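Wood Products and Finishing, Unit 3
Handout: Moisture movement in solid wood panels

1. Why panels move

Wood takes up and gives off water vapor until it reaches balance with the air around it. The moisture content at that point is the equilibrium moisture content (EMC). It depends mostly on relative humidity and to a lesser degree on temperature. Below fiber saturation, any change in moisture content produces a change in size. Above it, the cell walls are already full and the dimensions stay put.

Movement differs by direction. Along the grain it can be ignored in furniture work. Tangential movement is the largest, and radial movement is commonly a little over half of that. A flat-sawn board therefore moves more across its width than a quarter-sawn board of the same species.

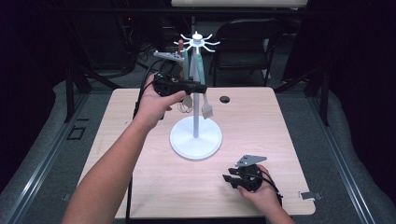 Page 2

2. Estimating the change in width

For small changes in moisture content use:

change in width = W x C x (M2 – M1)

W is the starting width, C is the coefficient for the species and cut, and M1 and M2 are the starting and final moisture contents in percent. Take C from the table issued with Unit 2. Do not use the total shrinkage figure in place of C.

Worked case. A flat-sawn table top from the Weidemann set is 800 mm wide. Let C = 0.003 per percent, and let the moisture content fall from 9 to 7 percent. The change is 800 x 0.003 x (–2) = –4.8 mm. If the top is held firmly at its center line, each long edge moves in by 2.4 mm, and the slots in the outer fasteners must allow at least that much travel in each direction.

The formula assumes that the whole thickness has reached the new moisture content. A thick top in a heated room in February may take weeks to do so. During that time the outer layers are drier than the core and are under tension across the grain – this is when surface checks open.
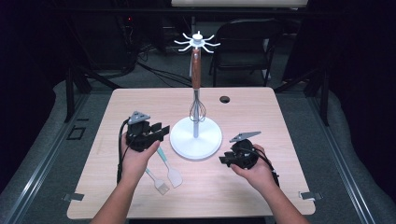
A finish slows the exchange of vapor but does not stop it. Film finishes with low permeability flatten out the daily swings and leave the seasonal change almost as large as before. Penetrating oils have little effect on either. Coat both faces with the same number of coats. A top finished on one face only will take up moisture faster on the bare face and cup toward the finished one.

3. Fixing methods

Acceptable: slotted screw holes, wood buttons in a grooved apron, figure-eight fasteners set so they can pivot.

Not acceptable: glue along a cross-grain apron, screws in tight round holes at both edges, glued breadboard ends. A breadboard end may be glued over a short length at the middle only. The remaining pins run in slots.

Leave clearance in the groove for buttons according to the season of assembly. A top fitted in a dry month needs room to expand; a top fitted in a humid month needs enough engagement left after it shrinks. 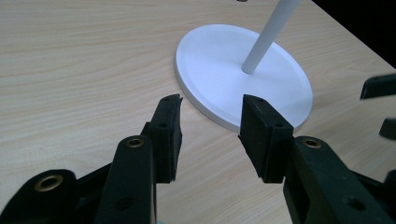

4. Exercises

4.1 A quarter-sawn panel is 349 mm wide. Using the coefficient for the Julness sample, find the change in width for a rise of 2 percent in moisture content.

4.2 Repeat 4.1 for a flat-sawn panel of the same species and width. State the ratio of the two results.

4.3 The Wusiswood and Skostevwood boards in the rack were cut from the same species. Measure the moisture content of each at both ends and at mid-length, and record the meter setting used. Explain any difference between the end readings and the mid-length reading.

4.4 Sketch a fixing plan for the top in section 2, assuming a fixed front edge. Give the slot length at the rear fasteners.

Show units at every step. Answers are due at the start of the lab session on 3 May 2019.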